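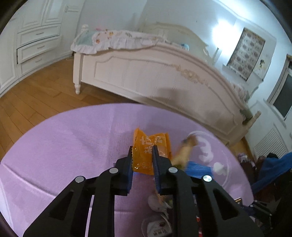

The snack table, and what I've learnt from it

Those of you who come along to the Wednesday get-together at Clasdale will know that I've somehow ended up in charge of the snack table. I said yes to one week in November and I'm still at it! So I thought I'd use my corner of the newsletter to tell you how it's going, and to answer the questions I keep being asked over the tea urn.

First, the cloth. Yes, it's the light purple one again. I did iron it, but by the time it's been folded into my bag and carried up the hill it has creases in it whatever I do, and I've decided to stop minding. It suits the round table, it hangs nicely at the edge, and I'm fond of the white circle printed on it. A few of you have offered to lend me something plainer. Thank you, but I'm keeping the purple.

Now, the packets. I've gone right off big sharing bags. Someone opens one, it gets passed about, half of it ends up down the side of a chair and the rest is soft by four o'clock. Little sealed packets are so much easier. You take one, you open it when you want it, and anything left goes back in the cupboard for next time. The small orange ones with the white Chinese writing go on the table with everything else, and I'd like to see more of that sort of thing, so if you're passing a shop with a good shelf of small packets, do pick up a handful and I'll pay you back out of the tin.

I get most of the rest from Vass, the little supermarket behind the bus station, and when I'm feeling flush I go on to Arer, where the biscuits are better and the queue is terrible. We spent £52 on snacks last month, which sounds a lot until you remember how many of you come back for seconds (I include myself).

A word about putting things out. I used to line everything up in rows, very proper, and people would stand there politely and not touch any of it. These days I just tip it out on the cloth and let it land where it lands, and it all goes twice as fast. People like a rummage. The only things I'm fussy about are the ones in clear tubs — please leave the label on the tub, even if it's peeling, as several of us need to check what's in things before we eat them. The same goes for packets. If the wrapper isn't in English and you know what it says, come and tell me and I'll write it on a bit of card. My own reading of Chinese stops at nothing at all, so I'd be very grateful for help there.

Wrappers, please, go in the bag hooked on the back of the door. Not in your saucer, not in the plant pot. The plant has had a hard enough summer.

We've also had a nice suggestion that everybody brings one small thing they loved as a child. I'm all for it. Mine would be sherbet, which I shall be bringing whether the idea catches on or not, and I'm told there's somebody in the Prumadel flats who makes a very good sesame brittle. If that's you, please make yourself known! Nothing that needs a fridge, though, and nothing that needs a knife, as we've only got the one and it wouldn't cut butter.

There's a sheet on the noticeboard if you'd like to take a turn at the table while I'm away in November. It's an easy job. You get the key, the tin and the cloth, and first pick of the packets before the doors open.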